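Things I have learned from living with six-panel doors, a short thread for anyone about to choose some.

Every one of them is a set of small shelves for dust. The brochure says "classic profile". My duster says otherwise.

When we did the upstairs I had 24 handle samples in a shoebox and strong views on all of them. I went for the black lever. Everyone in April was going for the black lever.

Then came the white. Prarnarer do a white called Isar and a white called Bai, and I have stood in a hallway at 7 in the morning holding both against a door — the same white, friends. One costs more.

Whatever you pick, by evening it's a sort of bluish grey anyway, and the wall beside it looks like weak tea. Budget for that emotionally.

Painting tip, learned the hard way: do the mouldings first, then the flat middles, then the rails, then the uprights. I did it in the order I felt like. There are runs in the grooves I now know by name.

Second tip: take the handle off. Do not paint "carefully round it". You are not that careful, and neither was I.

Anyway, doors. White ones, panels and all. 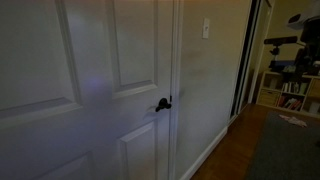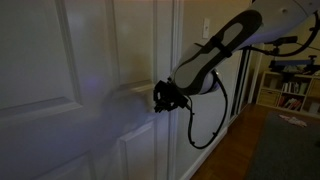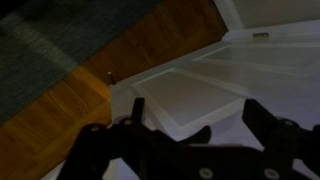
Cathal Ó Briain replied that he'd gone flat-panel throughout and has regretted it ever since, as it shows every fingerprint and has nowhere to hide a brush mark. He wanted to know if satin wipes clean better than matt.

It does, Cathal, but it also shows the runs. Pick your misery.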